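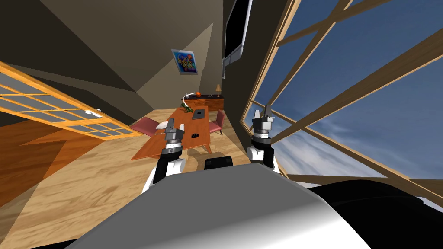 Both arms in the sim room, grippers open, table straight ahead.

I spent most of December on the self-filter, the part of the perception stack that removes the robot's own body from its depth data before anything else sees it. Cirnell, our planner, treats every point it receives as an obstacle. If part of an arm gets through, the planner decides the robot is already in collision and refuses to move.

The old filter rendered the robot model from the camera pose, padded the silhouette and dropped every pixel inside. That works for a small arm in an open room. On this robot the body shell takes up a large share of the view, and the padding ate into the near end of the table, where the grippers need to go.

The replacement lives in Inley, the same package that does our frame bookkeeping. It compares each measured depth against the rendered depth of the link at that pixel and drops the point only if the two agree within a tolerance. Anything clearly nearer than the link is kept. Anything farther away along the same ray is kept too, which mostly happens at link edges. The tolerance is set per link. The shell can run tight as it never moves relative to the camera mount. The wrists need more slack.

I test all of this in Sendlow, our simulator, with rendered depth and a noise model on top. A run is 1,000 frames with both arms following random joint targets. The simulator knows which link every pixel belongs to, so I can score the filter per link without labeling anything by hand.

The first full run leaked 1,875 points, nearly all of them on the wrists. I blamed the noise model for two days. The cause was timing. Joint states were being matched to the nearest depth frame and not interpolated, so at full speed the rendered wrist sat slightly behind the measured one. Interpolating to the frame timestamp brought the leak down to 100 points, and those are single pixels that the outlier pass removes anyway.
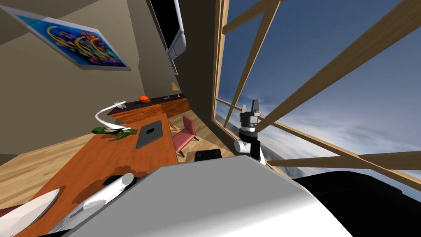
Same room, other view. Arm links and body panel over the desk and floor.

Gravity direction was the other bug. The table fit assumed the camera's vertical axis was close to world vertical, and with a view rolled this far it happily fitted a wall. It now takes the up vector from the Inley transform tree and rejects any plane whose normal is too far off. I should have done that in the first place.

Window glass is still open. Sendlow returns depth for the panes as if they were solid, and a real sensor will return something much worse. For now I mark the window as a fixed obstacle in the Cirnell scene file and ignore whatever depth comes back from it.

Next is a 3,000-frame run with the grippers closing on objects. A held object has to move from the obstacle set to the robot model at the right moment, and the Espinoza branch still does that one frame late.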